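Brumodia Residence Block - Washroom and Water Supply Inspection
October round, ground floor and first floor
Inspected by: Anil Chacko
Reviewed by: Murali Hegde

1. Incoming supply
Main stop valve turns freely: Yes
Valve tag legible: No
Comment: Tag has faded. Replace with engraved type, same as the Tevik plant room.

2. Storage tank (3000 liters)
Lid seated and locked: Yes
Overflow screen intact: Yes
Sediment at base: Light
Comment: Float valve closes slowly. Level settles 70 mm below the overflow, within limits. Recheck next round.

3. Water heater (Varma, 300 liters)
Relief valve tested by hand: Yes
Discharge pipe run to floor drain: Yes
Outlet temperature: 67 C
Comment: Setting left as found. Insulation is missing on the first bend after the outlet - stores to issue a new sleeve.

4. Mixing valves
Access panels open without tools: No
Check valves fitted: Yes
Comment: Two panels on the first floor are painted shut. Cut the paint line and refit with screws. Valve service is due before the heater is next drained.

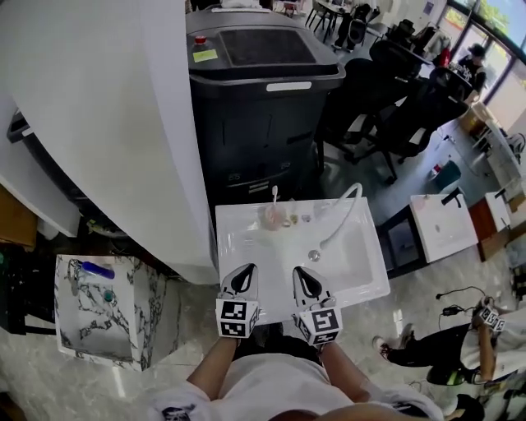
5. Basins and outlets
Backflow at basins depends on the air gap between the outlet and the highest level the water can reach. Fixed spouts passed on both floors. Flexible outlets need a separate check, as the end can sit lower than the rim when released. A white hose that arcs over and hangs down toward the drain, as at the basin with the pink-tinted cup near the back edge, is to be entered under flexible outlets and measured at its lowest hanging position. Record the result on the backflow sheet.

6. Waste and traps
Traps hold water: Yes
Leaks at slip joints: One, first floor
Comment: Washer replaced with Brolico part and joint retested. No drip after ten minutes. Cleaning eye in the corridor needs a new cap.

7. Floor and ventilation
Floor drains clear: Yes
Extract fan running: Yes, noisy on ground floor
Comment: Bearing wear suspected. Fan stays in service until the spare arrives.

Open items: 1, 3, 4, 5 (flexible outlets), 6 (cap), 7
Result: Pass with comments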